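The dishwasher is still the best robot in my kitchen

Kausar Ansari
21 December 2025

Every year or so I am told that the chores are nearly over. The first time I took it seriously was in August, when a friend who works in lettings sent me a clip of a machine folding a tea towel and wrote underneath it "bye bye Sunday afternoons". I watched it twice. The towel was folded, I'll give it that. The clip had been speeded up, which the small print admitted, and when I worked it back the job had taken the machine the best part of three minutes. I can fold a tea towel while shouting up the stairs.

I am not against any of this. I spent nine years in the back of a commercial bakery in Brultham and I would have kissed the feet of any device that could scrape down a bench. We had machines. We had a divider that portioned dough faster than a dozen people could, and a wrapping line that ran all night. They were very good, and what made them good was that everything arrived in front of them in the same shape and facing the same way. When a tray came through crooked, a person walked over and straightened it. On a bad night that person was me, and I did a lot of walking.

This is the part that gets dropped when the talk moves from the factory to the home. A factory is a building arranged for the convenience of its machines. A kitchen is arranged, if that is the word, by whoever was last in it. The salt is where somebody put it down. There is a potato by the watermelon for reasons lost to history.

The people who build these things do know this. A good deal of the teaching is now done inside computers, in made-up kitchens, where a robot can have 4,000 goes at picking up a mug and never break one. I think that is sensible. I also think it explains some of the confidence, and some of the disappointment that follows.

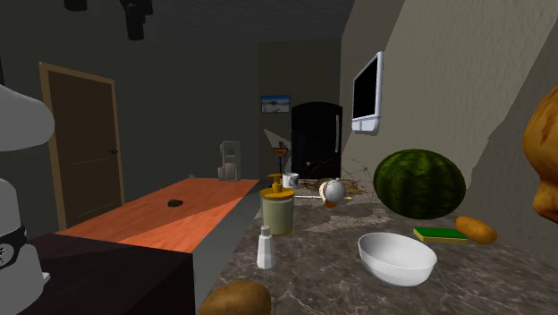
Take wiping a worktop, which sounds like the easiest job in the house. Before you wipe you have to decide what is rubbish and what isn't. Crumbs go. The potato stays, but it has to be lifted, and so does the teapot, and the teapot may be full. The sponge has a rough side, fine on some surfaces and a bad idea on others. You push the crumbs towards the edge and catch them in your other hand, and if there is a sticky bit under the crumbs you feel it drag before you see it. A made-up crumb doesn't smear. Jam is very hard to fake, and so is the dribble down the side of a soap bottle that makes it slide out of your grip.

I went to a trade day in Oshima House this autumn, put on by a firm called Zesholm, who to their credit let visitors stand quite close. Their robot was asked to clear a table of 11 items. It managed eight. It left a teaspoon, it left a lid, and it spent so long squaring up to a bowl that the man beside me went off for a coffee and came back. The young woman running the stand told me it had done all 11 that morning. I believe her. But I don't want a kitchen that gets cleared in the mornings when it feels up to it.

She also said something I have thought about since, which is that the same robot had scored far better on the screen than on the table, and that closing the gap was most of her job. I'd have liked that printed on the leaflet. The leaflet said "ready for real life".

On the shop floor the picture is a bit kinder. Flavura, who make sauces and took on two of my old shift, put in an arm last year to load jars into boxes. It handles almost 600 an hour and doesn't get a bad back. It also has a fence round it, a man who looks after it, and a rule that the jars must all be one size. When they ran a Christmas range in a squatter jar they went back to doing it by hand for the fortnight.

So my answer to "can they do it yet" is that they can do some of it, slowly, with someone standing by. For a person who can't lift or bend, slowly may be plenty, and I would like to see more said about them and less about my Sunday afternoons. For the rest of us I would want to see one plain test before handing over any money. Put the thing in a stranger's kitchen after a family breakfast, don't tidy up first, play the film at normal speed, and don't stop filming when it drops something. I have asked three firms for footage like that - two sent me the tea towel.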